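I have read again the whole of what I wrote in February, when I was so sure that the machines would be washing our cups before the next winter. I was too quick. Jitendra warned me then, and I must write here that he was right, although I will not tell it to him before the weekend.

In the morning we had the long call with Lucinda about the kitchen tasks. She wants a plain answer for the people at Porkent: can a machine do the washing-up, yes or no? I said that it depends on which part of the washing-up. To carry a plate from one side to the other is one thing. To know that a plate is still greasy under the rim is another, and for this my mother uses her thumb.

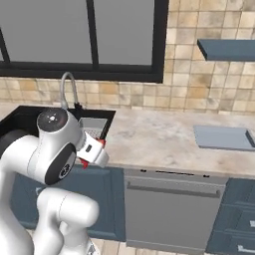

Drultow, 1 November 2023

I continue after supper. The simulated kitchen looks very good now, I must say. The marble has its veins, the tiles look old, and the white arm stands at the counter with its red fingertips near the sink. Behind it is the dishwasher with the long silver handle, and my thoughts go always back to this handle. A child pulls it without thinking. For the arm we must decide where to hold, how hard to pull, and where the base should stand so that the door has space to come down.

Mohit ran 196 trials of the tray task and was pleased with 70 of them. Mark Anthony asked him what "pleased" means, and they discussed it through almost the whole lunch. I ate my rice and listened. In my opinion a tray that arrives but is dropped from a height does not count. At home I would be scolded for it.

Jyoti believes that wiping will be harder than all the rest. I think she may be right — a wet cloth changes its shape each time you touch it, and our simulated cloth is still stiff like cardboard.

My own plates are waiting in my own sink, 4 of them, and the pan from yesterday. I will wash them now and then write to Lucinda that my answer for this year is no, except for carrying.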